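Drallis Two-Arm Cell – Set-Up and Service Guide
Section 9: Cloth caught in a gripper

Follow this procedure when an arm stops with fault 37 (finger position not reached) during a cloth task. Fabric has usually worked its way down between the fingers, and the close command can't finish.

CAUTION: Do not pull on the cloth while the arms are powered. The fingers may open without warning and the arm may drop a short distance.

1. Press Stop on the Zasden controller. Leave both arms where they are.
2. Check each gripper, starting with the wrist view. Look for fabric in the gap between the two fingers.
3. Check that the cable on each arm is clear of the cloth and the elbow.
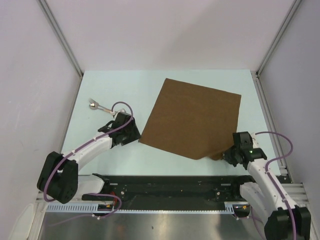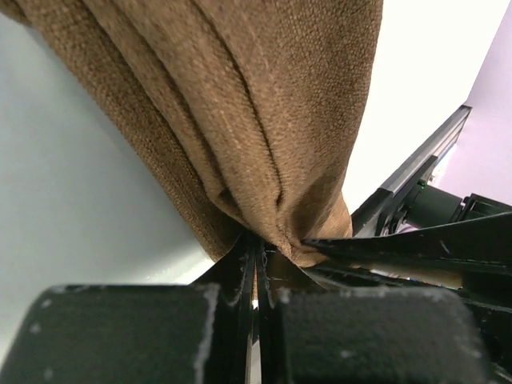 Freeing the cloth

4. Switch to Manual and set speed to 2 percent.
5. Support the arm at the forearm with one hand. Do not hold it by the cable.
6. Open the fingers in small steps until the cloth comes away under its own weight. If it stays put, power down and ease it out sideways – never with a blade or screwdriver.
7. Wipe lint off the fingers and the gripper body with a dry cloth.
8. Move any cutlery out of reach of both arms, then run Home.

Note: Coarse weaves catch more often than smooth ones. If fault 37 comes back within 4 cycles, lower the grip depth in the Gikell settings page and repeat from step 1.

If the fingers don't close evenly after cleaning, take the arm out of service and contact Khang Thái at Mohamedi service.

Revised July 17, 2022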